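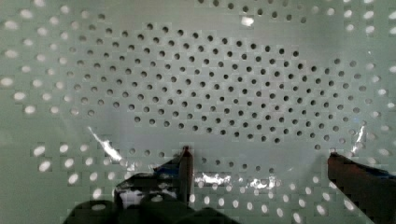
Figure 1. Perforated panel with staggered holes, wrist camera view. Gripper fingers at bottom and right.

Automation of Panel Inspection and Sorting at the Beldale Plant: Effects on Operator Work
Project report, Industrial Engineering, third year
Albane Pichon

Summary

The Beldale plant makes perforated cover panels for ventilation units. Until last spring, all finished panels were checked and sorted by hand at two benches. One bench has been replaced by a robot cell, called Fidia in the plant's paperwork. This report compares the manual bench with the cell and describes how the tasks, pace and skill needs of the operators have changed. The cell handles standard panels at a steady rate. It has moved a large share of the remaining manual work toward exceptions, restarts and paperwork, and the present job descriptions do not cover that work.

1. Background

Panels arrive from the press line on carts. An operator at the manual bench lifts a panel, tilts it toward a lamp, looks for blocked or torn holes, turns it over, and places it in one of three racks: pass, rework or scrap. Operators are expected to rotate off the bench after two hours. In practice rotation depends on staffing.

The Fidia cell consists of one arm with a two-finger gripper, a small camera at the wrist, an infeed table, a light table and three output racks. The control software was set up by Fedoruk, an integration contractor, which also gave the first operator training. Rack positions and panel types are selected on a touch screen at the cell door.

2. Method

Seventeen employees were interviewed: bench operators, cell operators, two shift leads and one maintenance technician. Interviews lasted 30 minutes and followed a written guide (Appendix A). I observed both stations on the early and late shifts during October. The cell log for the same period was exported and sorted by stop code. It covers 1,512 panels. No names are attached to quotations, at the request of the shift leads.

Times at the manual bench were taken with a stopwatch. Times at the cell come from the log. The two sources are not fully comparable. The log starts a cycle when the infeed sensor is triggered, and it does not include the loading of the cart.

3. Technical observations

The wrist camera is used for close checks of the hole pattern. Figure 1 shows the main difficulty. Holes with something dark behind them appear nearly black, while holes with a bright background appear white, so the same panel gives two opposite kinds of contrast in one view. Between the two zones some holes are mid-gray. A fixed brightness threshold cannot separate an open hole from a blocked one across that range. The glossy surface adds a second problem: bands of glare wash out part of the pattern close to the fingers.

Fedoruk's settings handle this by dividing the view into regions and setting a separate threshold in each. Regions with too much glare are marked "no result". When a panel collects too many of these, the arm puts it in a fourth position, the hold tray, and an operator checks it by hand.

The hold tray was not in the original plan. It was added after the first weeks of running, when too many good panels were going to scrap. It holds 25 panels. When it is full, the cell stops with code 41 and waits. Code 41 was the most frequent stop code in the log.

4. Changes in operator work

4.1 Physical load

Operators reported less lifting and less neck strain. This was the most consistent answer in the interviews. At the manual bench the panel is held at chest height and tilted for each check. At the cell, lifting is limited to loading the infeed and emptying the tray. One operator with a previous shoulder injury had asked to be kept on the cell permanently. The request was still open at the time of writing.

4.2 Pace

Bench operators set their own pace within the shift target. Cell operators follow the tray. Several described this as harder to plan around: a batch with a high gloss finish fills the tray quickly, and a matte batch may leave it nearly empty for most of a shift. One operator said that she could no longer tell when a good time for a break would be. Shift leads had noticed longer gaps between breaks but had not recorded them.

4.3 Skill

Checking panels from the tray is harder than checking a normal mix, as a larger part of it is borderline. Two operators considered this more interesting. Others found it tiring to have only doubtful panels in front of them. New employees assigned directly to the cell have never worked the bench, and shift leads reported that they more often ask for a second opinion. The Fedoruk training covers starting, stopping and clearing faults. It does not cover inspection.

4.4 Responsibility

At the bench, the operator signs the rack card. At the cell, the card is printed by the system and carries the operator's badge number, including for panels that the operator has not looked at. Four interviewees raised this without being asked. The quality office stated that the badge number only shows who was present. This is not written in the work instruction.

5. Comparison with the Skiltach site

The sister site at Skiltach runs a similar cell with an enclosed, diffuse light source. I had access only to its work instruction and to one phone interview with the shift lead. According to him, the tray there is emptied once per shift. The panels at Skiltach are painted matte, so the effect of the light source cannot be separated from the effect of the finish.

6. Recommendations

a) Test a diffuse light source at the Beldale cell on one glossy panel type before any change to the thresholds.
b) Show the tray fill level on the screen outside the cell, with a warning before code 41.
c) Give new cell operators two weeks at the manual bench first.
d) State in the work instruction what the badge number on the rack card means.
e) Keep the second manual bench in use at least until (a) has been completed.

7. Limits of the study

The log covers one month and does not record the finish of each batch. Finish was reconstructed from the press schedule, and several batches could not be matched. The night shift was not observed. Interviews were held in the break room next to the line, and some answers may have been shorter than they would have been elsewhere.

Appendix A: Interview guide
Appendix B: Stop codes, cell log
Appendix C: Stopwatch records, manual bench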